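Tundik Operetta Dress Shirt, Quick-Change

Home > Costume > Shirts and fronts > Tundik

In stock. Sizes 14 to 19½ collar. White or stage ivory.

Every operetta has a ballroom, and every ballroom has sixteen gentlemen in evening dress who were peasants four minutes ago. The Tundik is a shirt for those gentlemen. From row C it looks like a starched dress shirt with four studs and a stand collar. From behind, if you are the dresser, it looks like a surgical gown, and goes on in much the same way.

We have made it since a tenor in a Barta production of a piece we won't name sang his entire entrance aria with one arm in. He sang it well. The notices mentioned the arm.

How it fastens

The front is a single sewn panel. The studs are fixed and do nothing. The wearer puts both arms forward, the dresser closes the back with three flat magnets and a strip of soft hook tape at the neck, and the whole business takes as long as the applause for the dance number, assuming there is any. The magnets are covered and will not grab a sword hilt. They will grab a hairpin, so please keep wig and shirt departments on opposite sides of the rail.

The collar is attached. We tried detachable collars for two seasons and got tired of posting replacements to Prallard.

Cloth and weight

Cotton poplin body, cotton piqué front over a washable stiffener. A size 16 weighs 540 grams, which is heavier than a shop shirt and a good deal lighter than the boiled article your grandfather was married in. The bib stays flat when the wearer kneels, bows, or is run through in Act Three. It will crease if he sits on it, and we have stopped asking.

The underarms have a mesh gusset. Baritones have written to us about this gusset in terms we found quite moving.

Stage ivory is for houses with hard white lighting, where a truly white shirt turns the whole chorus into a row of fridges. If you don't know which you have, ask for a swatch of each and pin them to somebody patient.

Care

Fasten the hook tape before washing, or it will collect every loose thread in the building. Wash at 40 with like colours. Tumble on low, take out slightly damp and hang by the shoulders. The bib wants a warm iron through a cloth, face down. No starch: the stiffener is doing that job already and resents help. Make-up on the collar comes off with ordinary bar soap if you get to it the same night, and with regret if you leave it until the tour moves on.

Empty the breast pocket first. It isn't a real pocket, but people put throat sweets in it.
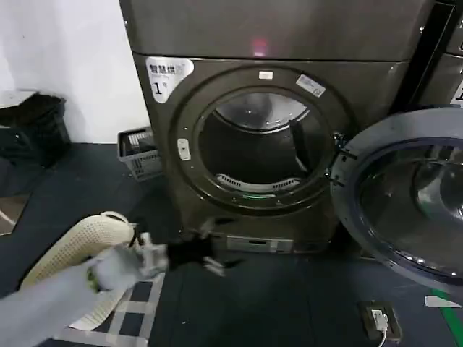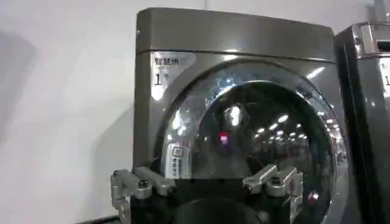
Dryer no. 1 with its door open, followed by washer no. 1.

Wear

Our own rig at Dinden opens and closes the magnets until something gives. The current back closure is rated for 3,000 changes. The hook tape gives up sooner, at up to 1,000, and is sold by the strip with the holes already marked. Anybody who can sew on a button can fit it. Anybody who can't will find that the company has a stage manager.

What customers have said

"I had nine men to change behind a flat the width of a wardrobe. Eight of them were on time and the ninth was in the bar, for which I don't blame the shirt."
Fanni Lakatos, wardrobe

"Comfortable. Slightly alarming the first time the back comes undone with a click. I now find ordinary shirts a great deal of work."
Rodel Sarmiento, chorus bass

"Good shirt, sleeves too long. Exchanged them. New sleeves correct. Would have given five stars if the first sleeves had been the second sleeves."
Venkatesh Pinto

Sizing

Measure the neck with the singer breathing in. This matters more than anything else on the page. Singers measured breathing out are comfortable until the first top note, and then the hook tape makes its own contribution to the score. Between sizes, go up. Sleeves come in short, regular and Sarmiento, the last being our name for an extra two inches. He has been told.

The set

Sold singly or as a chorus set of sixteen in mixed sizes, with name tapes and a spare strip of hook tape for each shirt. A full set ships in one hamper. Set customers get a free fitting guide, written by Amirhossein Ansari, who cuts the patterns and has opinions about shoulders.

Order code 830 for white. For ivory, add the letter V. Lead time is three weeks, or five from April, when every amateur society in the country discovers at once that it is doing something set in Vienna.

Matching items: Tundik false waistcoat, Tundik clip-back tailcoat (black only), bow ties on elastic, bow ties not on elastic for the purist.

Returns accepted unworn. We can tell.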